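How I Put Together a Cookie Tray for a Crowd

My aunt Rakiya Shehu never set out a cookie in its box in her life. Everything went on a tray, and if you came by for five minutes you still got a tray. I've picked up the habit, and since a few of you asked after the Skarkville potluck how I get mine to look full without spending the whole afternoon on it, I'm writing it all down.

First, choose your trays before you choose your sweets. I know that sounds backward! But I used to buy a heap of cookies and then stand there with my cupboards open looking for something big enough. Now I pull out two or three trays, put them on the table where they're going to be used, and shop to fit. Plain colors are easiest. A lavender tray or a soft orange one makes brown cookies look so much nicer than a white plate does, and a raised rim keeps things from sliding off when somebody carries it to the porch. If you have a flowery one (mine came from the Kikcombe rummage sale and I love it to bits), save it for wrapped things, so you still see some of the pattern.

Next, the mix. I want plenty of brown and beige in there, meaning the regular cookies people really eat, and then pops of pink, yellow and green on top. Ring shapes are great for this. They lean on each other, and you can tuck a little candy into the hole if you're feeling fancy.

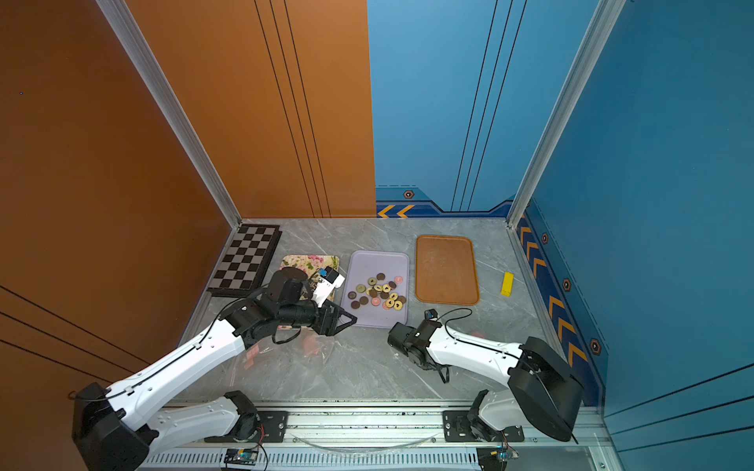 When you start filling, go for the middle. Pour or spoon a loose pile into the center of the tray and let it spread out on its own, then nudge the pieces toward the corners until you like it. Please don't line them up in rows. I did that for years, and the minute one cookie was gone the whole thing looked picked over. With a pile you can take half of it away and it still looks generous.

Keep one tray empty at the start. I use it for sorting: broken pieces, the colors I've got too much of, anything I want to move later. Once the first tray looks right, the empty one gets wiped and becomes the second serving tray, or it goes next to the coffee for wrappers.

Now, how much? For a dozen guests or so I buy around 400 grams of small cookies plus a bag of candy, and there's usually enough left for my breakfast. My friend Ebise says double it. Ebise also has four teenagers.

A few odds and ends:

Keep soft candy away from crisp cookies until the last hour, or the cookies go limp.

In August, skip anything with chocolate on the outside.

Leave packaged treats in their wrappers if people will be taking them home.

Put the trays out last, after the cups and napkins, or you'll be guarding them from your own family the whole time.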